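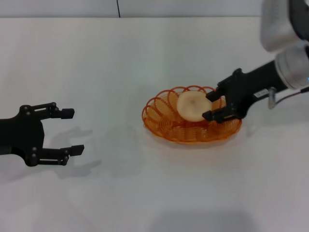

Indar Two-Arm Teaching Kit

Teach by hand, or from across the room

We make the Indar kit for people who know a job well and would like a robot to learn it from them, without having to write the whole thing out as code first. You take hold of the two leader handles, you do the job the way you would normally do it, and the arms on the table follow along while everything is recorded. After a few dozen good runs you have something to train on. That is the whole idea, and we have spent a good long while trying to make it feel as easy as it sounds.

The small stuff is where most of our customers begin, and we think they are right to. Picking one light, round piece of food up by its edge out of a shallow wire basket is a lovely first task. It asks for a gentle squeeze and a steady wrist, and the looped rim means you have to come in from above at a sensible angle. One arm can do the work while the other waits with its jaws open, and the waiting arm is recorded just as faithfully as the busy one, so you can bring it in later when you move on to handing things over.

Two ways to show a task

Leader handles. These come with every kit. Each handle is a light copy of the arm it drives, joint for joint, with a trigger for the gripper. Most people are comfortable within an afternoon, and please don't be put out if your first tries are clumsy - ours were too.

Hand guiding. Press and hold the button on the wrist and the arm goes slack enough to move directly. It is slower, but it is very good for teaching a single approach or fixing one awkward spot in a longer task. You can switch between the two in the middle of a session and the recording carries straight on.

What comes in the box

Two follower arms with two-finger parallel grippers
Two leader handles with table clamps
One head-height camera and its stand
Power supplies, cables and a spare set of finger pads
Phan recording software, with a license for 3 computers
Printed setup guide

The table is not included. Any flat, solid one will do, and we would gently steer you toward a plain, light-colored top with a matte finish, as shiny ones can throw glare back at the camera.

About the Phan software

Phan saves the arm positions, gripper opening and camera view together, on one clock, so you won't spend your evenings lining them up. Tap the foot pedal (sold separately) or the space bar to start and stop a run. If you fumble one, tap twice and it goes in the discard folder, where it stays until you empty it yourself. We would suggest keeping a few of the fumbles where you recovered well - they are often worth more than you'd expect.

Which kit to choose

Indar Single: one arm, one leader handle. $3365 for the pair of them, camera included.

Indar Two-Arm: the kit on this page. Please ask us for a quote, as the price depends on your clamps and power plugs.

Extra leader handle: $497. Handy if two people like to take turns and each wants the trigger set to their own grip.

Mondholm rolling base: $2637. A heavy steel frame with locking wheels, drilled to fit both arms.

Grodero soft finger pads fit all of our grippers and are a good choice for fruit, bread and anything else that bruises or crumbles. They slide on without tools and can be washed in warm, soapy water once they are off the arm.

Ordering and help

Kits are packed to order. Tell us in the notes what you are hoping to teach, even if it is only a rough thought, and we will happily write back with a suggestion for table layout and camera height. Orders placed in November may take a little longer, so do get in touch early if you have a class or a project waiting on one.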